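# Visit notes: Clurden dairy plant, Brolten site

The Brolten site runs one open day a year, in January, when volumes are low enough to take a line down for visitors. I took the Friday morning slot. Entry is through the tanker yard, past the weighbridge, and the first stop is the intake bay.

Raw milk arrives in insulated tankers and is sampled before any hose is connected. The sample is checked for temperature, acidity, and antibiotic residue. A tanker that fails the residue test is turned around with its load. The guide would not say how often this happens, but the reject log on the wall had an entry from the same week.

From intake the milk goes to one of 2 silos, each with a side agitator and a cooling jacket. The silos are held below 5 °C. The older one is stainless on the inside and painted mild steel on the outside, and the paint is failing near the base where the yard drains poorly.

The separator room is loud and the tour passes through quickly. Cream and skim leave in separate lines and are recombined downstream to the fat content of the product being run. On the day it was reduced-fat milk. Clurden standardizes inline, with a density meter on each stream and a control valve on the cream side. The previous batch method needed a holding tank and a lab result before every run. The tank is still there, disconnected, with its nameplate on.
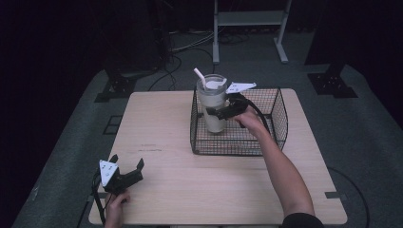
Pasteurization is by plate heat exchanger. The regeneration section uses outgoing hot milk to warm the incoming cold milk, so the steam load is small for the volume handled. The holding tube is sized for 15 seconds at 72 °C, and a flow diversion valve at the end sends underheated milk back to the balance tank. The valve was demonstrated on water. It moved with a bang that could be felt through the floor grating.

Homogenization follows, in a Somier two-stage unit rebuilt last year. The panel listed the pistons as ceramic and the seals as a wear item, changed every 600 running hours. A set of used seals was laid out on a bench for inspection. The scoring was on one side only — I asked whether that pointed to misalignment and was told that it had been checked and was within tolerance.

The filling hall is seen from a gallery behind glass. It has 28 filling heads, arranged in a single rotary machine, and a changeover between bottle sizes takes most of a shift. Caps are applied at the next station and checked by torque sampling. Crates are stacked by layer and go straight to the cold store, where dispatch is by route number.

The last stop was the effluent plant, which I had mainly come to see. Rinse water is collected in a 400 cubic meter balance tank, pH corrected, and passed through dissolved air flotation. The Tambunan skimmer was running smoothly, with a thick, even float. Sludge leaves by road. A proposal to digest it on site has been costed twice and shelved both times.

Practical points for next year: bring your own ear protection, as the foam plugs supplied are poor. Hairnets and overshoes are provided. Parking is on the gravel lot across the road, and the gate closes at noon.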